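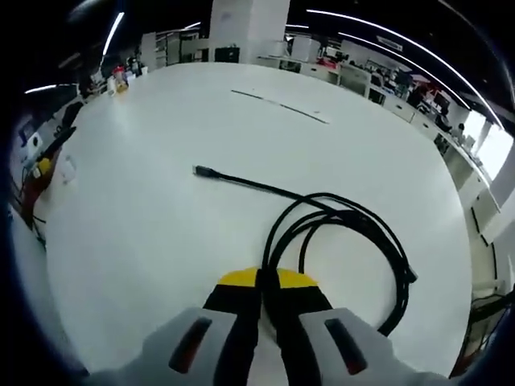
A black cable on a white round table.

Kirsty Whitelaw has coached Pukerthorpe for six seasons and does not accept that the club's long wait for a county title is down to bad luck. "We lost four semifinals because we couldn't defend a lead," she says.
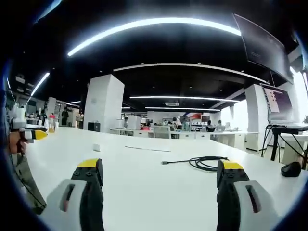

Training moved to Riler Park in March, and 94 players now turn out across the age groups. "The numbers are fine – it's keeping them past 18 that hurts us."
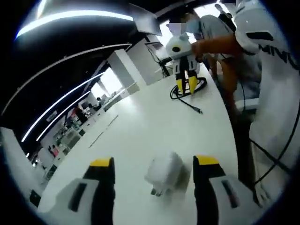
She wants a second adult team before she talks about trophies. "Give them games and they'll stay."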